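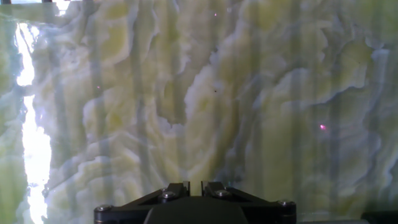
## Backlit Stone: Lighting an Onyx Slab for the Foyer

Dagný Hallgrímsson, Bjarke Østergaard and Inger Briem
Interior Materials, second semester, Clallivville
Supervisor: Grethe Briem

### 1. What we set out to do

Our brief was to propose a feature wall for the Kerkcombe foyer using a translucent stone with light behind it. We picked green onyx early on. The questions we had to answer were how even the light needs to be, and how far behind the slab the lamps should sit.

### 2. The stone

Onyx of this kind is banded calcite. It is softer than granite and is marked by acids, so we ruled it out for the reception counter and kept it to the wall.

With the light on, the colour runs from lime and celery through to cream and a bluish white. The layers are wavy and broken, a bit like stacked folds, and many of the paler patches have thin white or greyish edges. Bjarke compared them to terraces on a hillside, and the name stuck in our notes.

### 3. Lighting

We compared two layouts on paper, both using LED strips from Zinwood:

- **Layout A:** vertical strips, fixed straight to the backing board
- **Layout B:** the same strips with an opal acrylic diffuser between them and the stone

Layout A is cheaper, at $972 against $1617 for B. Both prices leave out the electrician.

Striping was our main concern. Faint darker bands run straight up and down the lit slab and cut across the natural veins, most clearly through the centre and right. From a distance it looks a little like a curtain. Some of the group liked this, but Grethe's feedback was that the stone's own pattern should be what people notice, and we agreed.

### 4. Gaps and edges

Any opening lets bare light through. The bright white gap near the left side has jagged borders and is far brighter than the stone next to it - the eye goes there first. For the foyer we would specify tight joints, with clear resin fill and a strip of diffusing film behind each one.

### 5. Recommendation

We recommend Layout B, with a cavity of about 10 cm and a removable side panel so the strips can be replaced. The extra cost was accepted by Snædís Mikkelsen, who acted as our client.

### 6. Still to do

- Get the slab weight from Trindade
- Check the fixing detail at the ceiling
- Redraw the section at a larger scale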